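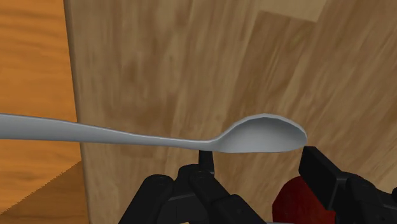 Spoons, and why I still do my own washing-up

9 December 2022

Filed under: manipulation, simulation

Gopinath Poduval asked me in April whether a machine could clear a kitchen table yet. I said no and he asked for a number. I now have one, for a single item of cutlery in simulation, and it is worse than I would have guessed.

The task is small. A spoon is somewhere near a wooden board, a two-fingered gripper comes in, and the spoon has to end up in a tray with the handle pointing the right way. The scene set is called Hakala, and Vignesh Reddy built most of it. I ran 1,414 episodes over three weeks on the old workstation. The spoon finished in the tray in 1,213 of them. Counting only those where the handle also pointed the right way, the rate fell to 76 per cent.

Most of the trouble is geometric. A spoon is thin at the neck, wide at both ends and curved in the wrong places. Close the fingers at the neck and there is very little metal to hold, so the bowl swings under its own weight. Close them across the bowl and the pads meet a sloping rim, which converts a good part of the squeeze into a push. The handle is the sensible place, but if it lies flat the fingertips need to get under it, and the board is in the way.

The contact model deserves some of the blame. The rim of the bowl is made of short straight segments, and a pad resting on a vertex behaves differently from a pad resting on a flat. Vignesh doubled the mesh resolution for one batch. Slips at the rim went down, run time went up, and the overall rate barely moved. We went back to the coarse mesh.

Friction was fixed for all runs. Water and washing-up liquid were not modelled. Anyone who has taken a spoon out of a full sink can estimate what that omission is worth.

As for the real thing, Werncombe have a bench arm that sorts cutlery in a canteen, and I went to look at it. It is quick and dull to watch, as it should be. It also has a vibrating feeder that lays each piece flat in a known direction before the arm goes near it, so the difficult part has been moved into a metal trough. That is a fair solution for a canteen. I do not have room for the trough.

My answer to Gopinath is still no for the table. Forks are next, once I have sorted out the collision shapes for the tines.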